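About Sevow

Sevow is a small test shop for robot arms and the parts that go on the end of them. People send us grippers, cameras and controllers, we bolt them onto our benches, and we find out what they're like to live with for a few weeks. We love this work! A new gripper in the mail still stops everyone in the middle of lunch.

We started out comparing parts for ourselves, on one bench with one arm. Then the friends of friends began asking which finger pads we'd picked (and could they see the numbers, please). Today we have 11 benches and a shelf of some 150 grippers, from fat rubber ones to skinny two-finger types that look like they belong on a crab.

Each bench has a theme, and we paint the walls ourselves. The Candis bench is the garden one, with two arms side by side on a rail, so we can try different fingers or settings left and right on the same everyday things.

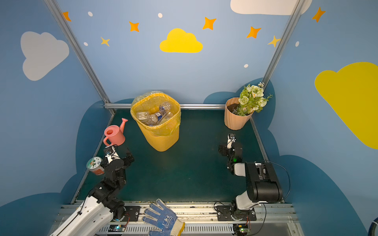
The Candis bench, with a watering can, a flower pot and a work glove among the things on hand.

Household stuff is harder than it sounds. A long spout throws off the balance, a glove flops, and crumpled bottles never sit the same way twice. A gripper that does great on blocks can have a terrible afternoon with any of them, and we write that down too. Every part gets 20 tries per object before we say a word about it, and our log passed 1456 sessions in May.

Nair is our camera bench, where we move the lights and swap lenses until the controller gets confused. Stikix is our own line of stick-on finger pads. We test those by the same rules as everybody else's, and two of the early versions did pretty badly. Those results are in the log with the rest.

Got a gripper you're curious about? Write to us and tell us what you want it to pick up.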